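Unit 6 handout: Planning and budgeting for a two-arm work cell
Version 2020-04-12

Read this before you start the cost sheet. The numbers come from the Danladi cell, which we use for the whole unit.

1. Start with the task

List the parts that will be handled before you open a catalog. The Danladi job mixes large molded parts with small metal pieces, and parts also go in and out of totes. One kind of gripper may not suit all of it. Two different ends on two arms is a fair choice - it also means two sets of spares.

A long curved part can need both arms at once, so plan reach and floor space for the part as well as for the robot. 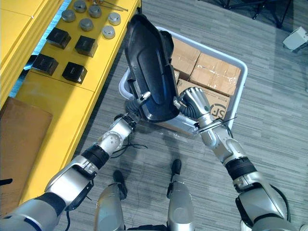 2. What goes on the sheet

Enter each of these on its own line:
- Arms and base (quote from Oltard)
- Gripper and hand, priced separately
- Spare fingertips, 82 each, Soter price list
- Cable set and ties, 295
- Tables and totes
- Service plan, 1,819 per year
- Staff training

Do not fold the cables into "misc." Last January three groups did, and all three came in under the real cost.

3. Wear parts

Fingertips and soft coverings are wear items. Joints and screws go under service. For this exercise, replace fingertips every 50 shifts.
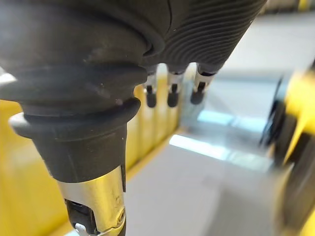 Fig. 2. Hand with black fingertips and silver metal knuckles. Fingertips go under wear parts, knuckles under service.

4. To hand in

One cost sheet for year one and one for year two, using the Civeck template. Show the spares as a separate subtotal. If you leave a line blank, write down who you would ask for the price.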